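Bench Days: Boards, Bits and Solder Smoke

Hi and welcome to the gallery! I've been mending and poking at electronics in my corner of the Treltbridge workshop for years now, and people kept asking me to put some of it online (mostly Savvas, who wants to see what he's missing since he moved away). So I'm finally doing it. February was a board month for me, one green board after another, and I loved every minute of it.

I should say up front that I like looking at circuit boards even when I have no idea what they do. They're like little towns seen from a plane! Kevser says I'd frame them and hang them in the hallway if she let me, and she's right, I've already picked the wall. 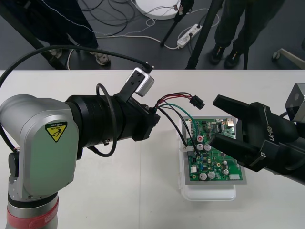
Green board up on its gray plate, with the white connector on the left edge. Love the silver capacitors, two in the middle and three more bunched up lower down.

My favorite bit on this one is the small red round part over on the left-center. So much green and silver and black, and then one dot of red! I also like having a board up off the tabletop on a container, it saves my neck and I can get my nose right in there with the magnifier. The wires are red, black and green, the usual spaghetti, and there's a little black plug on the red and black pair.

If you're new to this and want to start looking at boards yourself, the silver cans are the easiest thing to learn first. They're electrolytic capacitors, and on old gear I always look at those before anything else, checking for a bulging top or crusty stuff around the bottom. The tiny flat parts are another story. Irfan can swap those by hand with a plain iron and I'm still jealous, I've sent plenty of them pinging across the room never to be seen again.

More pictures are coming once I've sorted through the other folder, which has 200 in it and most of them are of my thumb. Pascual has promised me a box of old radio boards too, so watch this space!

Page last updated 12/03/2020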